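Blog > Fitness > Gyms and Memberships

My gym wants me to sign for three years

Posted 30/11/2019 by Jadwiga Rutkowska

The gym I go to has been sold. It was Domański's for as long as I've lived in Purnham, a low building behind the tire place with bad parking and good squat racks. Now it's Zelline. There's a new sign, new towels, and a new contract, which I was handed at the front desk with a pen already uncapped.

I didn't sign it. I took it home and read it, and the young man at the desk looked at me as if I'd asked to take the treadmill home.

The old deal was month to month. You paid, you came, and if you stopped coming you told Mr. Domański and he stopped charging you. The new deal is called a Wellness Partnership. It runs three years. For that you get a "founding rate," though I don't see how I can be a founding member of a gym I've been going to since before these people owned it. If you leave early there's a $100 exit fee, plus 30 days' notice in writing, sent to an office in another state. Joining can be done on a phone. Leaving needs a stamp.

I asked what happens if I move. The exit fee applies. I asked what happens if they move, or close this location and tell us to use the next one over. There was some flipping of pages and then I was told it was a very good question. I've looked since, and the contract says they can "consolidate facilities" whenever they like and the membership carries on. So I'm held to Zelline, and Zelline isn't held to Purnham.

Then there's the body scan. Every new partner (we're partners now) gets one free. You stand on a plate, hold two handles, and a tablet gives you a "metabolic age." Mine came out older than me. Bożena Wieczorek, who has lifted beside me for years and could carry me up a flight of stairs, got one that was older still. We were both offered a coaching package on the spot, five sessions, discounted if we bought before leaving the building. I asked whether anyone ever scans younger than they are. He said results vary.

I'm no scientist. But Bożena went back later the same day, after a big lunch and in heavier shoes socks, or whatever they allow, and her metabolic age had changed by years. I've had kitchen scales I trusted more.

The coaching comes with a food plan, and the food plan comes with shakes. They're sold at the desk under the name Zalline, one letter off from the gym, which I took for a typo until I saw the tubs. The handout says whole fruit is "unstructured sugar" and suggests replacing it with a scoop in the morning.

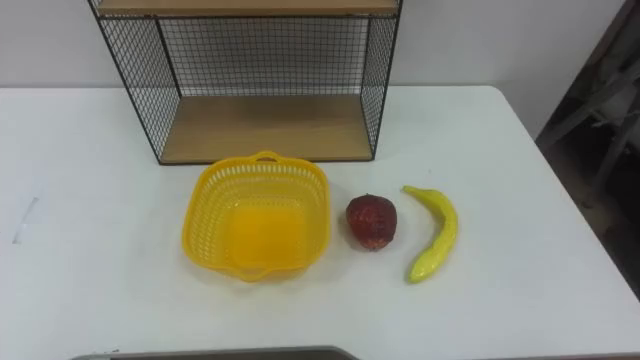
I have been eating breakfast before training since I was in high school and have never felt it lacked structure. The handout is especially hard on bananas, which it puts on the same list as donuts. A yellow banana and a red fruit on a white table don't look like much of a threat to me, and they don't come with an auto-renewal either. If somebody can show me a decent study that says the tub beats them, I'll read it. The handout has a footnote, and the footnote goes to the Zalline website.

To be fair, the showers are better. The hot water stays hot and there's a hook on the back of every stall door. They also fixed the cable machine, which had been squeaking since June. If they'd bought the place, fixed the showers and charged us a few dollars more, I would have paid it and grumbled to Bożena and that would have been the end of it.

The desk says the old month-to-month memberships will be honored "through the transition." I asked when the transition ends and they couldn't give me a date, so I asked them to put that sentence in an email. No email yet. Bożena is asking for the same one, and if you're an old Domański's member you might want to ask too, before you let anyone hand you the pen.

Contact | © Jadwiga Rutkowska | Back to top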